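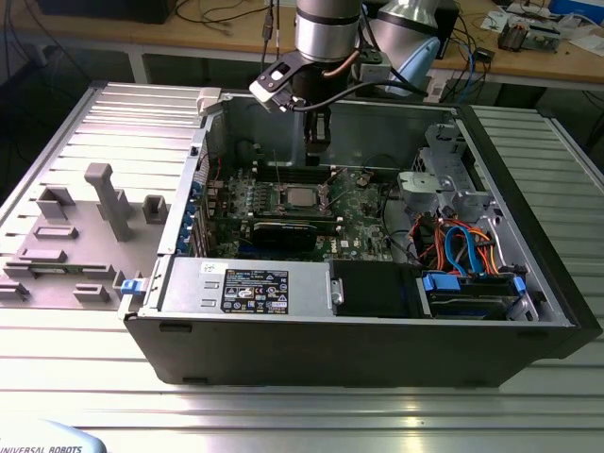
1. Who was there and what we were on about

Notes from the teardown bench catch-up, 5/28/26, typed up by me (Éabha Ní Chonaill) because I lost the draw again. Lambros Lambrakis chaired. Both shifts came, plus two people from Plareveo on the phone who dropped out partway through and rang back in, so if you were on that call and I've missed your bit, send it to me and I'll add it. July's minutes are someone else's job, please!

2. Last meeting's actions

The new bins are in. The labels for them are not, and I've chased. Lambros still owes us the updated lockout sheet and said so before I could, which was good of him. Carried over.

3. The protective stop on the desktop line

This took up most of the meeting. For anyone who was away: the arm was working inside an open tower, side panel off, case lying flat on the ribbed table, and it went into a protective stop with the gripper down in the case near the back wall. No one was hurt. The trouble started after that, when one of us (fine, it was me) reached in to free a cable while the arm was stopped but still powered. I'd told myself a protective stop was as good as off. It isn't, and Lambros was pretty direct about it, fair enough too.

We went over what we know. The log from the controller has the force limit tripping on the way down. The program was the one we call Jumau, which was taught on a different model of tower with more room beside the expansion slots. I think the fingers caught the edge of the case. Lambros thinks it was the cable off the wrist tugging on something as the arm came down, and he may well be right, as that loop has always bothered me. We went back and forth on this for a good while and didn't settle it. Minuted as cause unknown, two theories.

Plareveo asked how many units had been through on that program before the stop. The count is 2,810 across all models, but we don't split it by model, so we can't tell them how many were this one. They'd like us to start splitting it. Agreed, with some groaning.

Someone asked whether the wrist sensor should have picked up that the case was a different shape. Short answer, no, it finds the screws and the processor bracket and that's all we've ever asked of it. Pulent could probably quote for something cleverer. Parked until we know what went wrong.

4. What we're doing in the meantime

Jumau is off the menu on the pendant until it's been re-taught. Manual teardown only for the desktops, sorry everyone, I know the drive bays are a pain on your wrists.

Nobody's hands go in the case unless the arm is powered down at the controller and backed right off. If it has stopped in an awkward spot, call Lambros or me and leave it where it is, even if the line's waiting.

When we start up again it'll be at reduced speed, with 30 units watched start to finish by two people, one of them on the pendant the whole time. Lambros wanted more units than that and I wanted fewer, so there's your number.

We also talked about power supplies for a minute. They're to stay unopened, they go in the bin whole, same as ever. I only mention it because a screwdriver was found where it shouldn't have been.

5. Actions

Éabha: pull the full controller log and send it to Plareveo. Write up my own near miss on the proper form, not on the back of a packing slip.

Lambros: finish the lockout sheet. Re-route the wrist cable and try the same move in an empty case, slowly.

Both shifts: mark the model on the tally sheet from tomorrow.

6. Anything else

Parking's still tight at the loading door. The kettle in the break room trips the breaker if the toaster's on, so pick one. Next meeting once Lambros has done his cable test, I'll send the time around.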